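Environmental Policy, Unit 6: How a Pipeline Gets Its Permit
Handout, 8 Apr 2021
Instructor: Elvia Ventura

Welcome back, everyone. Last time we talked about who owns the land under a pipeline, and I promised we'd move on to the part where the public gets a say. I find this stage the most interesting of the lot (I know, I say that every unit!), so please bear with me if I wander a bit.

Our case is the Flurnalon line, a proposed gas pipeline 144 miles long, running from the Stubbs storage field to the Lorik terminal. The company, Cisico, filed its draft environmental review in March, and the comment period drew 2,974 letters. Of those, 2,646 were form letters, word for word the same, and the agency is allowed to answer them with a single reply. Keep that in mind when you read the response chapter, where a lot of space goes to a fairly small pile of mail.
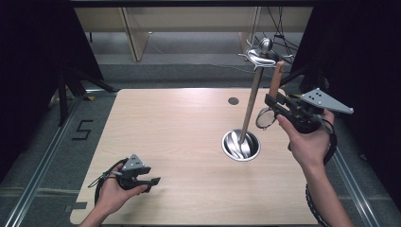 Tabletop with metal stand and cup.

Now, on to what the review has to cover. The agency looks at direct effects, like clearing trees or trenching through a creek, and also at indirect ones, like leaks further down the system and the gas being burned at the other end. How far that second group should stretch is where most of the arguing happens, and you'll see Fulgencio Espinoza and Brisa Montes come down on opposite sides in your reading packet. Espinoza would stop at the terminal gate. Montes wants the whole chain counted, right up to the kitchen stove.

For next class, read both essays and the summary of creek crossings by Iraís Palacios, and write 200 words on which effects you would count and where you'd stop. Jonalyn Pangilinan is running the review session again, so bring her your questions about the terms, even the ones that feel too basic to ask. Maps of the route are in the course folder.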